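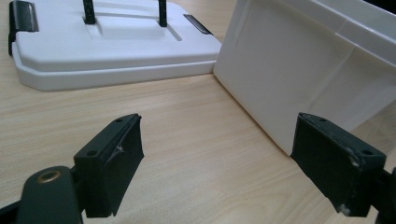

Porkarlow asked me last week whether the finger pads have to come off as a pair, and the answer is yes, always! One fresh pad against one old one gives you a crooked grip, and you'll be chasing it all day.

Fandix finger set for the Idance hand-held gripper
Part no. 1705 – black, sold in pairs, screws included

I run these on my own Idance, so I can tell you how the swap goes. Each finger has two screw holes on the top face, one near the tip and one toward the back. Start both screws by hand, snug the back one first, then the front. Close the gripper slowly and check that the pads meet flat (I hold it up to a window). If they don't, loosen the front screw and nudge.

Scuffs on the outside corners don't bother me. A scratch across the pad is worth a look – run a fingernail over it, and if it catches, order a set. I check mine every 2000 cycles.

Please don't oil the pivot with whatever is in the garage. I use Tamiru dry lube, part no. 1146, one drop, then wipe.

Ships in two days. The older set, part no. 21, is gone until December.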